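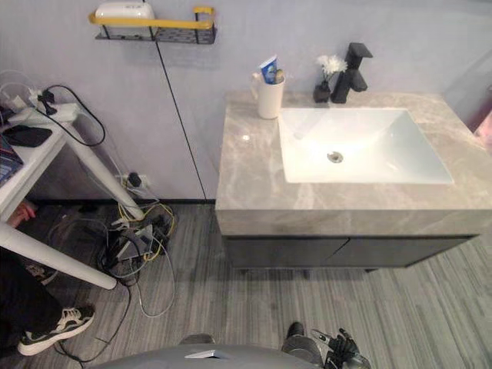
**Thread: Is a water softener worth it, or am I buying a salt habit?**

**limescale_larry** wrote on 4/9/23:

We moved out to Ellach in July and the water here could be sold as gravel. The test strip says 22 grains, though the strip also turned a color that isn't on the chart, so take that as you like. The kettle sheds flakes. My shirts stand up by themselves.

A salesman quoted me for a Drakmont softener, installed, and then spent an hour at my table explaining that my water heater was dying as we spoke. The heater is 14 years old and seems fine, but now I lie awake listening to it. Does anyone own one of these? Do I need it, or do I need vinegar?

**mrs_pipewrench** wrote:

You need both. Twenty-two grains is a lot. We're at 18 and I was replacing faucet cartridges like lightbulbs before we got ours.

Skip the whole-kitchen pitch, though. Run the kitchen cold line unsoftened, or your coffee will taste flat and you'll blame the beans for a year. I did. I owe a coffee roaster an apology.

**gravelmouth** wrote:

Counterpoint: I've had hard water all my life and the only thing it ever killed was a showerhead, which I replaced for 14 bucks. People lived with scale for centuries. Vinegar in a sandwich bag, rubber band, overnight, done.

**mrs_pipewrench** wrote:

People also lived with cholera for centuries.

**gravelmouth** wrote:

Nobody is getting cholera from a crusty showerhead, Wrench.
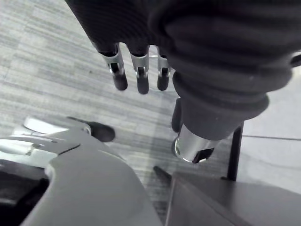
**tanktop_plumber** wrote:

Plumber here, so add whatever suspicion you normally apply. The salesman is wrong about the heater dying as you speak and right that it isn't happy. If it rumbles when it fires, that's sediment in the bottom of the tank. Flush it. Go slow on the drain valve if it's never been opened, the old plastic ones like to open once and then never close again. Have a garden hose cap handy.

As for the Drakmont, the tank is fine and the valve head is fine. What you're paying extra for is the display. Get a second quote from somebody who doesn't sit down.

**limescale_larry** wrote:

It rumbles. I thought that was the house having character.

What about the salt-free kind? My neighbor swears by his Dillurska, but he also swears by a magnet he keeps on the fuel line of his truck.

**tanktop_plumber** wrote:

Salt-free units are conditioners. They leave the minerals in and claim to make them stick less. I've opened up pipes downstream of them and seen results from pretty good to "was this plugged in?" Your test strip will read the same before and after, which makes for some awkward phone calls.

**gravelmouth** wrote:

So a very expensive nothing. At last, something in my line.

**quietdrip** wrote:

I have the Dillurska and like it. Spots on the glasses wipe off now, where before I was more or less sanding them. No bags to carry, either. I have a bad back and roughly 69 steps between the car and the basement, so that settled it for me. I wouldn't buy it for 22 grains, though.

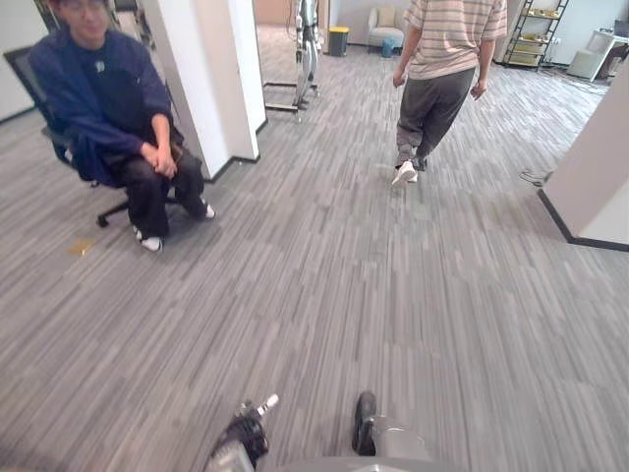
**mrs_pipewrench** wrote:

That's fair. The salt is the part the brochures leave out. Mine eats a bag a month, and twice I've had a bridge form in the brine tank, where the top looks full and there's a cave underneath. You poke it with a broom handle and feel like a miner.

**limescale_larry** wrote:

Got the second quote, from a two-man outfit called Khổng. It comes in $700 under Drakmont for the same grain capacity and a display that is a knob. They stood the whole time.

**tanktop_plumber** wrote:

Buy the knob. Ask for a bypass valve and make them put the kitchen cold on the hard side.

**gravelmouth** wrote:

Or buy vinegar and go on vacation.

**limescale_larry** wrote:

Ordered the knob. Flushed the heater this morning, and what came out looked like aquarium gravel. The drain valve now drips. Where does one buy a garden hose cap at this hour?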